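5 min read

I bought the Kustik riveting pliers in December, when I was halfway through a mail collar and had gone through two cheaper pairs. They cost 56 pounds from the Skirkeck stall at the Stestthorpe market, postage not being a worry as I carried them home.

The job they do is simple. You overlap and flatten the ends of a ring, pierce them, drop in a wedge rivet and squeeze. The Kustik pair has a dimple in one jaw that forms the head of the rivet, and a slot in the other so the tail has somewhere to go. The handles are long enough that I can set mild steel rivets without standing up.

I kept a tally for the first evening. Out of 80 rings I spoiled three, all of them at the start, before I had the stop screw adjusted. With my old pair I was losing far more than that. The heads come out round and fairly even, and they don't snag on a padded collar.

Now the faults. The dimple is cut for one size of rivet only. If you use the smaller Jafri rivets the head ends up lopsided, and Kustik don't sell a spare jaw. The grips are thin dipped plastic and mine had split by the second month — I wrapped them in leather lace and they are better for it. The spring is also too strong. Babar Swati, who has smaller hands than me, tried them for 12 rings and gave them back.

Kamlesh Negi prefers a setting block and hammer for flat sections, and on an open sheet I think he is right. Inside a sleeve or under an arm there is no room to swing anything, and that is where the pliers earn their price.

I would buy them again for round sections and repairs. For a first shirt in butted rings you don't need them at all.
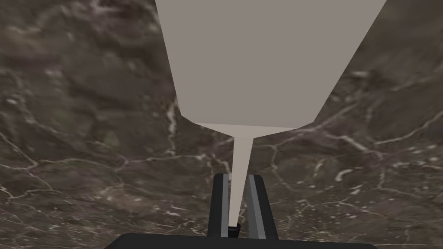 Oil the pivot before you use them, as mine arrived bone dry and squeaked until I did.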